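## 第 4 章　在 Molport 里挂出一块林地

本章假定您已经装好 Molport 桌面端，手里有一份测绘边界文件，并且大致知道自己在卖哪块地。最后一条听起来多余，客服部门有不同看法。
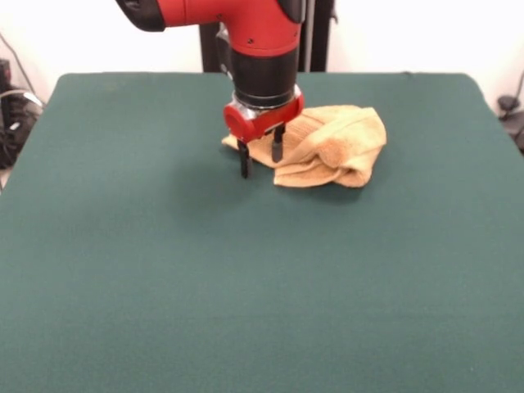 文／Ostness 土地软件部 手册组

### 4.1 开始之前

请备齐以下材料：

- 产权证明扫描件（PDF，正反面都要，反面空白也要）
- 边界文件，支持 SHP、KML 和 GeoJSON
- 通行权或道路使用协议
- 林木清查报告，没有可以先空着

> **注意**　用手机对着纸质地图拍的照片不算边界文件。拍得再端正也不算。

### 4.2 新建地块

1. 在主界面点击“地块 → 新建”，类型选“林地”。选成“林地（含住宅）”以后，系统会追问卧室数量，直到您填上一个数字才肯罢休。
2. 填写地块名称。名称会原样出现在买家看到的标题里，“新建地块副本（2）”这类名字请趁现在改掉。
3. 输入契载面积。下文以 Bindlow 北坡地块为例，契载面积为 1683 亩。
4. 点击“导入边界”，选中边界文件。坐标系留在“自动识别”。如果地图上您的林地落进了海里，请返回这一步手动指定坐标系。
5. 核对“图算面积”。它与契载面积相差在百分之二以内时显示绿色，超出则显示橙色。橙色不妨碍保存，但会一直跟着您，打印出来也是橙色的。

> **警告**　不要为了让数字变绿而拖动边界节点。界桩在山上，不会跟着鼠标走，邻居也不会。

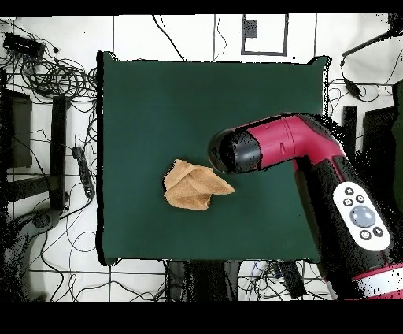 ### 4.3 标注道路与通行权

1. 切换到“通行”图层，选择“画线”，从公共道路接口处开始描，到地块边界结束。
2. 为每一段道路指定等级。“四季通车”指普通轿车在融雪期也能开上去。您本人开着皮卡上去过一次，应选“干季通车”。
3. 如道路穿过他人土地，勾选“经由第三方”，并上传协议。未上传协议时，该路段会以虚线显示，买家看到虚线通常会打电话来问。
4. 在“尽头路”一栏选择是或否。选“是”后，说明文字里会自动加上“环境幽静”，可在“设置 → 措辞”中关闭。

海拔由系统按边界自动读取，无需手填。北坡地块最高点读数为 2146 米，字段为灰色，改不了，我们试过。

### 4.4 划分用途区

如果地块里有适合建房的平缓位置，可以另外划出“宅基备选区”。

1. 打开“坡度”叠加层，阈值保持默认。
2. 用“套索”圈出浅色区域。系统会排除河岸缓冲带，剩下的部分约 87 亩，自动计入摘要。
3. 填写朝向。“朝南”允许偏差四十五度，再偏就该叫别的方向了。
4. 点击“生成摘要”，通读一遍。摘要由模板拼成，对每一条小溪都怀有同样的热情，季节性水沟请手动降级。
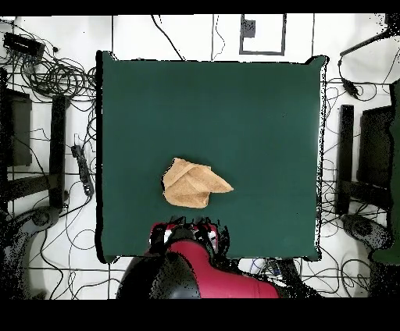
*浅褐色毛巾与深绿色垫布*

### 4.5 发布与同步

1. 点击“预检”。红色项目必须处理，橙色项目可以带着发布。
2. 选择发布渠道。如已开通 Surdu 经纪人账户，地块会同时推送到对方列表，首次同步可能要等一夜。
3. 点击“发布”。按钮变灰属于正常现象，再点一次会得到两块一模一样的林地，两块都归您管。

> **提示**　撤回已发布的地块请用“下架”，不要用“删除”。“删除”会连同边界文件和全部往来记录一并清掉，确认窗口只弹一次，字也不大。

同步失败时，请先查看“日志”末尾的错误代码，对照附录 C。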